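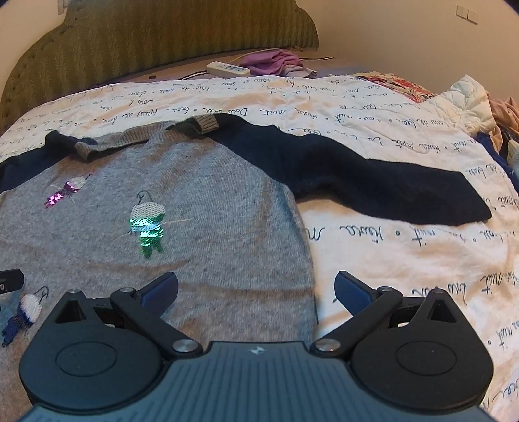 A knit sweater with sequined figures on a bed, seen from the hand-held gripper during the folding session at the Winau open day.

Fold counts are the wrong number to put on the wall

The screen in the lobby at Winau's open day showed one figure, 1591, in digits tall enough to read from the parking lot. It was the number of folding recordings made with hand-held grippers since January. Visitors photographed it. The guide for my group mentioned it twice before we had reached the stairs.

I have no reason to doubt the figure. My objection is that it says very little about whether a machine will ever put away a load of laundry, and that a public demonstration should give people something they can judge the work by.

The hand-held tool itself is a sound idea. A person holds a two-fingered gripper and does the task at normal speed, and the recording carries the view from the tool along with its motion. No arm has to be shipped, bolted down or calibrated in the place where the work happens. The pads on the fingers are soft enough to hold cloth without snagging it. For garments this matters more than it does for boxes or cups, as cloth has no fixed shape to plan around and the useful knowledge sits in where a person chooses to pinch.

The choice of garment is where I would have liked a longer conversation. The sweater in the afternoon session was a fair test. It had raglan sleeves in navy, a gray body, a ribbed collar that had partly folded over on itself, and sequins on the front. Sequins reflect light in ways that change with every few degrees of tool angle. A collar that twists where it meets the sleeve gives a vision system two plausible edges and one correct one. The duvet underneath was printed all over with dark handwriting, so the background had as much fine detail as the garment. Anyone who has tried to segment cloth on patterned cloth will know the trouble this causes.

None of that appears in the count. A plain T-shirt on a bare table adds one to the total, and so does a sequined sweater on a printed duvet. When I asked how the recordings were divided by difficulty, I was given a subtotal of 384 for knitwear. Knitwear is a category for a store. It does not separate a thin cardigan from a sweater with stitched figures on it, and it records nothing about the surface underneath.

Skerenar, which ran a smaller demonstration in the next hall, handled this better. Its handout sorted each recording by three things: the starting state of the garment, the contrast with the background, and the number of regrasps. The total was lower and the print was small. I learned more from that one sheet than from the lobby screen – including the fact that regrasps above 7 were discarded, a cutoff I think is a mistake. Long, clumsy attempts are the ones a model most needs to see.

There is a defense of the big number, and I heard it from the Abubakari table over coffee. Volume covers for poor labeling, the argument goes, and with enough recordings the hard cases will arrive by themselves. I accept half of this. Hard cases do arrive when collection takes place in ordinary bedrooms, with clothes piled at the edge of the mattress and cables across the bed. They stop arriving once operators are paid per fold and learn which garments go fastest. Clinova published its pay terms on a poster at the same event, and they were per fold.

My request to the organizers is a modest one. Next time, put 2 numbers on the screen: the total, and the share of recordings in which the garment did not start flat. Then let visitors pick a sweater from a basket, leave it however it falls, and watch the session from there.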